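9월, 밤 열한 시 조금 넘어서

드디어 우쿨렐레가 왔다! 점심때 택배 문자를 받고 나서는 오후 내내 일이 손에 안 잡혔다. 퇴근하자마자 버스 정류장까지 뛰었고, 집에 와서는 신발도 제대로 안 벗고 상자부터 뜯었다. 콘서트 사이즈, Fimari에서 나온 입문용. 소프라노랑 한 달을 고민했는데 콘서트로 하길 정말 잘했다. 내 손가락이 짧은 편이긴 해도 굵어서, 지난번 Trelley 매장에서 소프라노를 잡았을 때는 C7 하나 짚는데도 옆줄이 자꾸 눌렸다. 오늘은 한 번에 소리가 났다. 한 번에!

처음 꺼냈을 때는 음이 엉망이었다. 새 나일론 줄은 계속 늘어난다는 얘기를 읽어 두긴 했지만 이 정도일 줄은 몰랐다. G, C, E, A를 다 맞추고 한 곡 치면 벌써 반음 가까이 내려가 있다. 저녁 먹기 전에 맞추고, 먹고 나서 맞추고, 설거지하고 또 맞췄다. 그런데 이게 은근히 재미있다. 바늘이 가운데로 슬슬 들어와 초록 불이 켜지는 순간이 좋아서 일부러 조금 풀었다가 다시 감아 보기도 했다. (줄한테는 미안)

집게 튜너는 Grikomo 것으로 따로 샀다. 휴대폰 앱으로도 된다지만 우리 집은 냉장고 소리가 커서 앱이 자꾸 엉뚱한 음을 잡는다. 집게식은 헤드에 물려 놓으면 떨림으로 읽으니까 옆에서 텔레비전을 켜 놔도 멀쩡하다. 작은 물건인데 오늘 산 것 중에 만족도가 제일 높을지도 모르겠다.

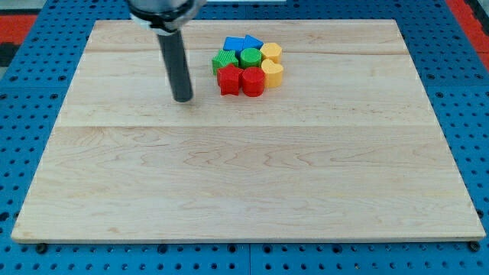
단풍나무 판. 구불구불한 갈색 나뭇결.

나무 이야기를 하자면, 내 것은 마호가니 합판이다. 상판이 원목이면 울림이 더 길다고 해서 매장에서 번갈아 쳐 봤는데, 확실히 원목 쪽이 소리가 더 오래 남았다. 코아로 만든 것은 가격표를 보고 조용히 내려놓았다. 그래도 합판은 습도에 덜 예민하다니까 겨울에 난방을 트는 내 방에는 이쪽이 맞을 것 같다. 일단 이걸로 손을 만들고, 원목은 내년의 나한테 맡기기로 했다.

연습은 Meng 교본으로 시작했다. 전부 109쪽인데 오늘 벌써 첫 단원을 끝냈다. C, Am, F, 그리고 문제의 G7. C는 손가락 하나면 되고 Am도 하나면 되는데 F부터 검지와 중지가 서로 눈치를 본다. G7으로 넘어갈 때는 오른손이 아예 멈춰 버린다. 교본에서는 느려도 좋으니 오른손을 멈추지 말라고 한다. 그래서 메트로놈을 70에 놓고 아래로만 네 번씩 긁으면서 코드를 바꿨다. 처음 열 몇 번은 처참하더니 어느 순간 손가락이 먼저 가 있었다. 아, 이 기분! 혼자 방에서 소리를 질렀다.

생각난 김에 적어 둘 것. 여분 줄 한 세트 주문하기, 피크는 안 사도 됨(엄지로 치는 소리가 훨씬 좋다), 벽걸이 고리 알아보기. 동네 문구점에서 파일에 끼우는 투명 속지를 2,000원에 팔던데 그걸 사서 악보를 모아야겠다. 그리고 손톱! 왼손은 바짝 깎고 오른손은 조금 기르기.

왼손 끝이 얼얼하다. 약지가 특히 그렇다. 기타 치던 시절에는 쇠줄에 손끝이 다 까져서 2주 만에 포기했는데, 나일론 줄은 아픈 것도 순하다. 벌써 한밤중이라 더 치면 안 되는데 케이스에 넣기가 싫어서 책상 옆에 세워 두었다. 자기 전에 소리 안 나게 G7만 몇 번 더 짚어 봐야지. 내일은 위로 긁는 스트로크까지 나가 본다.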